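Brirora Releases Nevola 2.0, Wrist-Camera Alignment Software for Close-Fit Part Handling 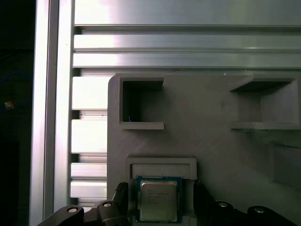 Nevola 2.0, the second major release of Brirora's perception and motion planning software for robot arms, is available to licensed users starting Monday, August 5, 2019. The release replaces the fixed approach poses of earlier versions with a planner that corrects the position of a held part against its fixture from wrist-camera images. In the CPU handling task, the processor is held upright between two black fingers, its top edge squared to the lower lip of a slot in a gray 3D-printed fixture board. The software treats that edge and the raised border of the slot as two line features and computes the remaining offset and rotation between them. No markers are placed on the part or the board.

Earlier versions of Nevola relied on a calibration of the whole work cell. The arm moved to a taught position, and any error in the fixture mount or in the way the part sat between the fingers was carried into the insertion. Users handled this by teaching again, often at the start of each shift. Version 2.0 still needs a camera-to-gripper calibration, but the location of the fixture is estimated again on every cycle.

"The grasp is where most of the error comes in," said Chenxi Qian, who leads perception development at Brirora. "A part can turn a little when the fingers close. We used to measure that at a separate station. Now the estimate is made on the approach, and the planner gets a new target before it commits to the last move."

Main changes in version 2.0:

Edge tracking. Line features on the part and the fixture are tracked separately and matched to a drawing supplied by the user. Glare from bare metal is handled by a per-region exposure check, which drops saturated areas from the fit and lowers the reported confidence.

Approach planner. The final approach is divided into short segments, and the path can be changed between any two of them. If confidence falls under the user's limit, the arm holds its position and requests another image. After a set number of failed requests it backs out along the path it came in on.

Contact monitor. Motor current at the gripper and wrist is compared with a recorded profile for the part. A mismatch stops the move and writes the last images and joint positions to the log.

Replay tool. Logged cycles can be run again offline with different settings. The tool shows the old and new paths side by side and flags any cycle whose outcome would change.

Brirora tested the release on its own bench cell before shipping. The regression set holds 1951 logged cycles, of which 683 were recorded under deliberately uneven lighting. A further 242 were recorded with the fixture shifted from its nominal position. All three groups are included with the replay tool, so that users can compare their own settings with the defaults.

The first outside site to run the software was Villanueva, a contract electronics test house that has used a preview build since May. Elvira Villanueva, the company's founder, said the main effect was on changeover. "We swap fixture boards several times a week," she said. "With the old version that meant teaching every slot on the board. Now we load the drawing, check the first few parts by hand, and let it run."

The preview also turned up faults. Orlando Ospina, integration engineer at Brirora, said the planner in the first build could oscillate between two nearby targets when adjacent pockets had similar outlines. The shipping version limits the search to the slot named in the job file and rejects matches outside a set radius. Fixtures with very low contrast between the slot border and the board face remain a known limitation — the release notes list the settings to try first.

Nevola 2.0 runs on the same controllers as the previous version. Job files from version 1 open without conversion, but taught approach poses are used only as starting guesses. A driver for Rarari grippers is included. Sites with a current license receive the update at no charge, and an evaluation copy runs for 15 days with all functions enabled.

Brirora develops perception and planning software for robot arms used in electronics assembly and test.

Press contact: Kevin Agudelo, Brirora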